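Hadden Door-Opening Simulation Package
Demonstration visits at the Wusell site, and what is supplied
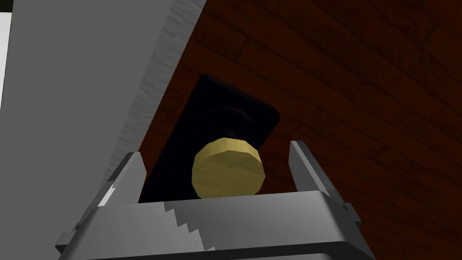 The Hadden package is a simulation environment for organisations that need to assess how a robot arm will deal with ordinary doors before any equipment is purchased or installed. It is supplied by Wusell on an annual licence and is presented to prospective customers at a half-day demonstration held at the Skikent building. The demonstration opens with the approach to the handle. In the exercise used for most visits, the two fingers of the gripper stand open on either side of a round brass-coloured knob on a dark wooden door, and the operator pauses the run at this point so that visitors may examine the clearances before any contact is made. The knob is set on a black plate with rounded corners, and the viewpoint is tilted, so the operator will normally take a few minutes to establish which way the door lies. Visitors are welcome to ask for the approach to be repeated from another starting position.

Purpose of the package

Doors remain a frequent cause of difficulty in service robotics. A machine that travels well along a corridor may be halted by a knob it cannot grip, or by a door that closes before it has passed through. Site trials are slow to arrange and can damage fittings. The Hadden package allows a large number of attempts to be made in simulation, with the door, the handle and the arm altered between one attempt and the next.

The package is intended for facilities departments, hospital estates teams, university laboratories and system integrators. No programming is required to run the supplied exercises. Customers who wish to write their own control routines will need a member of staff with a working knowledge of Python.

What is supplied

The standard licence includes the simulation software, the door library, the gripper library and the reporting tool. The door library holds 379 door and handle combinations, covering round knobs, lever handles, pull bars and push plates, with left-hand and right-hand hanging. Hinge stiffness, latch resistance and closer strength can be set separately for each door. Surface friction is entered as a single value for the handle and a second value for the finger pads.

The gripper library holds 7 models, all of them two-fingered. Geometry has been kept simple so that exercises run at an acceptable speed on an office workstation. Customers should note that the appearance of the models is plain and that the package is not suitable for producing publicity material. A higher level of visual detail can be selected for the doors and their surroundings, at some cost in speed.

The reporting tool records each attempt, the position of the fingers at first contact, the force applied, the angle through which the handle was turned and the final position of the door. Reports may be exported as a spreadsheet or as a printed summary.

The Rezaei contact module is an optional addition. It provides a more detailed treatment of slip between finger and handle and is recommended where smooth or worn knobs are to be studied. It is licensed separately and may be added at any point in the licence year.

The demonstration

Demonstrations are led by Munther Boutros, Head of Simulation Services, with technical support from Zaid Sleiman. Each visit is limited to a single organisation, and parties may bring up to 3 members of staff. Larger parties can be received by prior agreement, though the additional visitors will be asked to follow the session on the second screen.

Morning sessions begin at 9.30 and finish at 12.45. Visitors are asked to report to reception by 9.15. Tea and coffee are provided on arrival and there is a short break at 11.00.

The first part of the session is given over to the round knob exercise. This covers the approach, the closing of the fingers, the turning of the handle and the pull, and each stage is run at reduced speed and then at full speed. The operator will then change one setting at a time. Visitors will be able to see what occurs when the gripper arrives off centre, when latch resistance is increased, and when the finger pads are given a lower friction value. Failed attempts are retained and replayed, as these have generally been the most useful part of the session for estates teams.

After the break the session turns to the visitor's own premises. Organisations are invited to send door schedules, drawings or measurements at least ten working days beforehand. Where sufficient detail has been received, one door from the visitor's building will be prepared and run during the session. The minimum information needed is the width and height of the leaf, the hand of the door, the type and height of the handle, and the make of any closer fitted. Drawings are deleted after the visit unless the organisation asks for them to be kept.

The final half hour is reserved for questions. Mr Sleiman will be available to discuss export formats, workstation requirements and the connection of the software to existing control systems.

Comments from earlier visits

Visitors are asked to complete a short form before they leave, and several changes have been made as a result. The reduced-speed run was introduced after a hospital party reported that the closing of the fingers was over too quickly to be followed. The printed handout now includes a glossary of door furniture, which was requested by laboratory staff who were unfamiliar with terms such as escutcheon and rose. A request for double doors has been received on a number of occasions. Double doors are not supported in the present version and will be added in the May release.

Some visitors have asked whether results from the simulation can be relied upon without further testing. Wusell's advice is that the package should be used to narrow the choice of gripper and to identify doors likely to cause difficulty. Final acceptance should always be carried out on the door itself, with the arm that is to be used.

Technical requirements

A workstation with a dedicated graphics card and 32 GB of memory is required. The software is available for Windows and Linux. An internet connection is needed for activation and for updates to the door library, and the package may otherwise be run offline. Installation on a shared server is permitted under the site licence only.

Licence and prices

Standard licence, one workstation, one year: £3,270
Site licence: price on application
Rezaei contact module: price on application
Demonstration visit: no charge

Prices exclude VAT. The standard licence includes telephone and email support during office hours, all updates issued in the licence year and one remote training session of two hours. Universities may apply for reduced terms and should state the name of the department when making contact. Licences are not transferable between organisations.

Arranging a visit

Requests should be made through the enquiry form, giving the name of the organisation, the number of people expected to attend, and the type of door or handle of most interest. A confirmation will be sent with directions to the Skikent building and details of parking. The demonstration room is on the ground floor and has step-free access from the car park. Visitors who require a hearing loop or other assistance are asked to mention this on the form.

Visits may be rearranged once without difficulty, provided that two working days' notice is given. Organisations unable to travel may request a remote session, which follows the same programme with the exception of the prepared door.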